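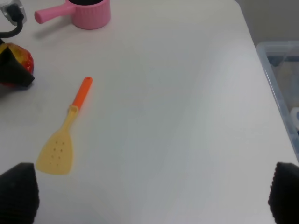 Moving off the old reporting tool: what we were told and what we got
Speaker notes, user group session, Wednesday, October 2, 2024

Slide 1. Title
Say hello, say where I sit: finance systems at Indotley, on the receiving end of reports more than the building end. I have no deal with any vendor in this talk. Ask for hands: who has been through a reporting migration? Keep them up if it finished on the date in the plan.

Slide 2. Where we started
Kaven for the ledger, with its own report writer bolted on. Over 1,000 saved reports. The vendor deck called this "a rich library." Most of it was the same aging report with somebody's initials at the end of the name.
Don't get stuck here. People know this story.

Slide 3. The pitch
Prunholm came in with a demo in May. Everything loaded right away. The demo ledger had one company and one currency in it. Ours has neither of those.
Claims on the slide, read them out slowly:
- business users will build their own reports
- existing reports convert automatically
- month end gets shorter
Take them one at a time.

Slide 4. "Business users will build their own"
Two people do. They are the same two who built them in the old tool. Everyone else still sends an email asking for the thing with an extra column. I don't blame them, they have jobs.
The drag and drop screen is fine. You still need to know that posted date and effective date are different fields, and the screen lets you pick either one without a word.

Slide 5. "Converts automatically"
The converter runs. It gives you a green check mark. What the check mark means is that the output file opened. It says nothing about the totals.
We took 10 reports we cared about and tied them out by hand against the old tool. Tell the rounding story here if there's time, skip if not. Short version: subtotals were rounded before they were added up, and the trial balance was off by pennies. Pennies are worse than thousands, you can find thousands.
Pause for questions, there is usually one about security roles. Answer: no, they did not carry over. Budget for it separately.

Slide 6. "Month end gets shorter"
I can't tell you. We changed the close calendar in the same quarter, so any number I put up would be junk. I have asked for the measurements behind the vendor's figure and I'm still waiting. If your boss wants a number, measure before you switch. We didn't.

Slide 7. What I'd grant them
Scheduling is better. Exports to spreadsheet keep their column widths. The team at Vương who did our setup answered the phone.

Slide 8. Before you sign
Ask to run the demo on your own data, with your worst report. Ask who fixes a converted report that is wrong, and get it in the contract. Delete old reports first. We moved ours and then deleted them, and paid for the moving.

Slide 9. Questions
If asked about price: can't share it. If asked whether I'd do it again: ask me after year end.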